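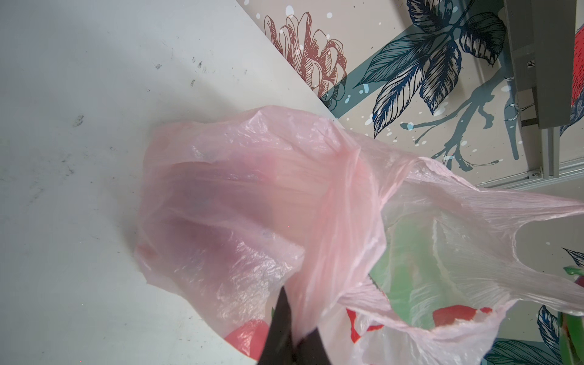 *Man-sik Yook, bench notes, 23 October 2023. Copy to Mahmoud.*

Second round with the Fornell gripper kit we have on trial. Thin film only this time, the pink carrier bag with the red print. The fingers hold the bag near its edge and the plastic bunches up around the tips. With the bag lying on the white table, the wrist view is pink over most of the center and right, so I must judge the mouth of the bag from the light green thing inside.

Settings: finger force 35 percent, approach speed as delivered. The kit manual promises up to 578 grips on one set of finger pads. Our counter stands at 474 and I see small wear on the left pad only.

What I don't like:

- the software reports "object lost" when the film is very thin, also when I pull by hand and feel the grip is good
- the cable clip of the kit is weak, I replaced it with ours
- wrinkles shine under the ceiling lamp and the bag outline jumps on the screen — try with the lamp off

Mahmoud El Khatib asked if the Petridis pads fit. They fit, but need 5 mm spacer. I did not test them on film yet.

The trial ends in November. Before we answer to Fornell I want the same bag with the Petridis pads, same force, and the price of spare pads in writing.

To do: wipe the table, the gray marks disturb the threshold.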